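4.2 Why the festivals moved their dates

I went into this part of the study expecting money to be the whole story, and I was wrong! Of the 21 small film festivals in my sample, seven had pushed back their awards night at least once, and most of the organizers I talked to (usually over very long phone calls) brought up the jury before they brought up the budget. Killilik is my favorite case. Its prize ceremony slid into December when the jurors simply hadn't finished watching the entries, and the new date went out to all 3,519 ticket holders in one short email.
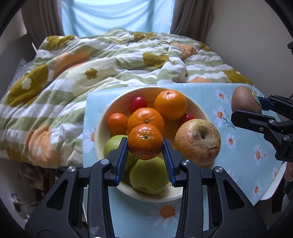 Figure 6. Fruit bowl, with a mandarin held in a gripper.

Samer Issa told me that a late ceremony hurts the short films most, as their directors have often booked travel months ahead and can't change it. I hadn't thought of that at all, and I went back through my notes from Gostevgate to check. Sure enough, the shorts prizes there were handed to empty chairs, with a programmer reading out the thank-yous from a phone.

Rirer did things differently and kept its date but dropped the live show, so I've coded it as "unmoved" in the tables. I still go back and forth on that one.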